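Applying for the Wollwood Home Care Allowance

The allowance pays part of the cost of help at home for residents aged 72 and over. A family member may apply on the resident's behalf with a signed consent form.

Before you start

Have the resident's identity card, proof of address and latest pension statement ready. Copies must be legible on both sides.

Step 1. Register the household

Go to the benefits counter in Drolovthorpe or use the online portal. Enter every adult living at the address, including lodgers. The portal logs out after 30 minutes without activity and does not save partial entries.

Step 2. Request the needs assessment

Select "Home visit" and give three possible times. The assessor, Harriet Baptiste or Naveed Tarar, will confirm one by phone. Assessment takes roughly 30 minutes. Medication lists should be on hand.

Step 3. Submit the income form

Report monthly amounts before tax. Leave out one-time payments such as the December heating grant. Sign page 3.

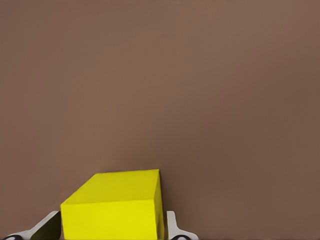 Step 4. Check the decision letter

The letter states the weekly hours granted and the start date. To appeal, write to Beryl Fairclough at the benefits counter and attach a copy of the letter.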